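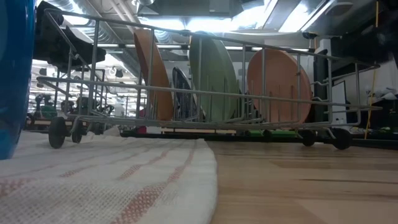 HOVLOW COMMUNITY HALL
Minutes of the Monthly Kitchen and Bookings Meeting
Held Monday, 7:00 p.m., in the small room

The meeting opened at 7:13 p.m., the chair having gone back to the car for the agenda. Thirteen present. Apologies were received from the Piltthorpe Bridge Club, who were playing bridge.

1. Minutes of the last meeting

Approved with one correction. Under "Piano," the words "beyond help" should read "beyond the help we can afford." The secretary wished it noted that she had written down what was said. So noted.

2. Matters arising

The side door still sticks. It has been planed, sanded and spoken to. The door will be looked at again when the weather dries out, as was agreed in the spring.

The sign reading PLEASE DO NOT MOVE THIS SIGN has been moved. Anyone who has it is asked to bring it back to the lobby, no questions asked. One member did have questions and was asked to save them for Any Other Business.

3. Shared suppers

Most of the evening went on this item, as feared.

The December supper drew a good crowd and made $315 after costs. The meeting thanked the cooks. The meeting also spent twenty minutes on the matter of casseroles, of which there were a great many, and desserts, of which there was one, and it was a fruit salad.

It was proposed that dishes be assigned by last name, A through L bringing mains and M through Z bringing dessert. An objection was raised on behalf of the second half of the alphabet. A member whose name begins with K said she had been known for her lemon bars since before some present were born and would be bringing them regardless. The proposal was amended so that people sign up on a sheet. The sheet will hang by the coat hooks. It was pointed out that there had been a sheet last time. Carried, nine to four.

Labels: all dishes to be marked with the owner's name on masking tape, on the bottom, before the food goes in. Nuts to be marked on the lid in large letters. The bean dish left behind in December is still in the refrigerator. The dish is wanted back by its owner. The beans are not.

4. Washing up

A complaint was read out from the Tuesday quilting group. It ran to two pages. In short: they arrive in the morning to find the supper plates stacked in the sink, and quilters did not sign up for this.

After discussion it was agreed that:

Whoever books the kitchen washes up the same night.
Plates are stood up to drain and put back in the low cupboard, large ones at the back.
Dish towels go home with the person who used them and come back clean. Coming back at all would be a start.

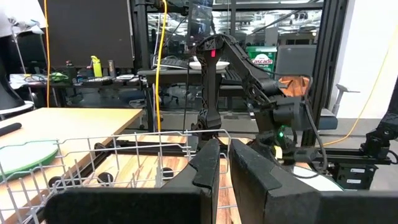 A member asked whether "the same night" could include the early hours of the next morning. It could not. A second member asked what would happen to groups who left the kitchen in a state. The chair said they would receive a letter. The second member said his group had received a letter and had rather enjoyed it. The chair will look into a stronger letter.

5. Dishwasher

The quote from Tekdale Kitchen Supply came in at $875 for a reconditioned undercounter machine, delivery included, hookup not included. The bookings secretary described the price as fair. The building fund stands a good way short of fair.

For: it would end the quilting correspondence. Against: the money, the plumbing, and the loss of the cupboard under the counter, where the good coffee urn lives. One member spoke with feeling about the urn. Nothing has been heard against the urn by anyone, and this was put on record at her request.

It was agreed to set aside $200 from the supper money toward a machine and to ask Tekdale how long the price will stand. Carried without a vote, people having started to put on their coats.

6. Bookings

The Mai Dance Class would like the main hall for an extra hour on Thursdays. This runs into the model railroad group, who have had Thursdays since the hall had a different roof. The two groups will be asked to talk to each other. If that fails they will be asked to talk to the bookings secretary, who said she would prefer the first thing.

The Piltthorpe Bridge Club has asked again about quieter chairs. The felt pads bought in the fall are on the chairs in the small room. The club meets in the main hall. The chairs will be swapped, or the club will.

7. Heating

The thermostat is to be left alone. There was a lively exchange on what "alone" means and whether it covers a single degree. It does. A plastic cover with a lock was suggested. The last cover with a lock was mentioned, and the subject was dropped.

8. Any other business

The member with questions about the sign asked them. None could be answered.

Lost property: one glove (left), reading glasses in a tartan case, a cake stand, and a child's rain boot. These will be kept in the box in the lobby until the next meeting and then go to the rummage sale. The glove has already been through the rummage sale once.

The raccoon is back. See the minutes for last March.

9. Next meeting

Same Monday next month, 7:00 p.m., small room. The chair will bring the agenda in from the car beforehand. Coffee from 6:45, and the sign-up sheet for cookies is by the coat hooks under the other sign-up sheet.

The meeting closed at 9:20 p.m. by way of the front door.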